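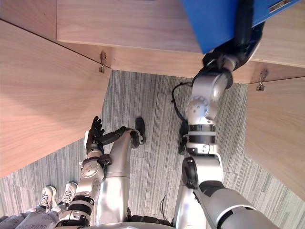

Self-surrender (criminal procedure)

Self-surrender, also called voluntary surrender or delayed reporting, is an arrangement in criminal procedure under which a person who has been sentenced to a term of imprisonment is allowed to remain at liberty after the sentencing hearing and to report to a jail or prison on a later date set by the court or the corrections agency. It differs from remand, in which the defendant is taken into custody in the courtroom, and from surrender on a warrant, which takes place before trial.

Background

In most common-law systems a conviction ends the presumption of innocence, and with it the main basis for release before trial. Release between verdict and sentence, or between sentence and the start of the term, therefore rests on separate rules. In the United States these rules vary by state. Many require the defendant to show a low risk of flight and no danger to other people. Some exclude certain offenses, most often violent ones, whatever the history of the defendant.

The term is sometimes used loosely in news reports for any case in which a wanted person walks into a police station. Court rules generally keep the two apart, as the first concerns a sentence already imposed and the second an accusation.

Procedure

A request is usually made by the defense at the end of the sentencing hearing, although it may be filed in writing beforehand. The prosecution may agree, object, or take no position. Where the judge grants the request, the order normally states the place of reporting or the agency that will name it, the date, the latest hour of arrival, and the conditions that apply in the meantime.

Conditions carried over from pretrial release are common. They may include a cash or property bond, surrender of a passport, a curfew, electronic monitoring, and a ban on contact with victims or witnesses. A bond posted earlier does not always continue after sentence. In some courts it must be renewed, and the surety has to consent.

If the order leaves the place open, the corrections agency assigns a facility after reviewing the length of the term, the security level, medical needs, and the distance from the person's home. The assignment is sent by letter or through the supervising officer. If no assignment has been made by the reporting date, many orders direct the person to report to the court's own holding facility.

Arrival

Facilities publish lists of what may be brought. Typical entries are a government identification card, the court order, prescription eyeglasses, a plain ring, and legal papers. Medication is commonly taken at the door and replaced from the facility's own supply. Intake consists of an identity check, a search, fingerprints, a photograph, and a medical screening. Time spent at liberty before reporting does not count toward the sentence.

Extension and failure to report

The reporting date may be moved by motion. Grounds accepted by courts include surgery already scheduled, childbirth, the death of a close relative, and a pending request for release during an appeal. Filing the motion does not suspend the date, and the defendant must report unless an order has been signed.

Failure to report leads to an arrest warrant and forfeiture of the bond. In many jurisdictions it is also a separate offense, punished by a term that runs after the original one. It may further be treated as escape when the corrections agency sets a security level.

The Wevotura rule

Wevotura County adopted a local rule on self-surrender that has been cited in discussions of the subject. Under it, a person sentenced to a term of 6 months or less may be given up to 38 days to report, with arrival no later than 2 p.m. The bond is fixed at $1000 unless the judge finds a reason to depart from that sum. Persons reporting under the rule are received at the Esteban Road jail annex.

The rule was drafted by Leonidas Kokkinos, then clerk of the county court, after a series of hearings in which defendants had been ordered to report without being told where. The earlier form of order had a blank for the date and none for the place. A revision made in October of the following year added a signed notice, given to the defendant before leaving the courtroom and copied to the jail.

Assessment

Supporters of self-surrender point to lower transport costs and to the time it gives defendants to settle leases, employment, and the care of children. It is also treated by some agencies as a sign of reliability, which can result in placement at a lower security level.

Criticism has come mainly from two directions. Victims' groups have objected to the sight of a sentenced person leaving court by the public door. Defense lawyers have argued that the practice favors people with money and a fixed address. Janaína Cavalcanti, in a paper on bond practice after sentence, took the second view and proposed that unsecured bonds be used as the ordinary form. The county court in neighboring Trodov has allowed unsecured bonds in such cases but leaves the choice to the judge.

See also

Allocution
Bail pending appeal
Presentence report
Remand
Stay of execution of sentence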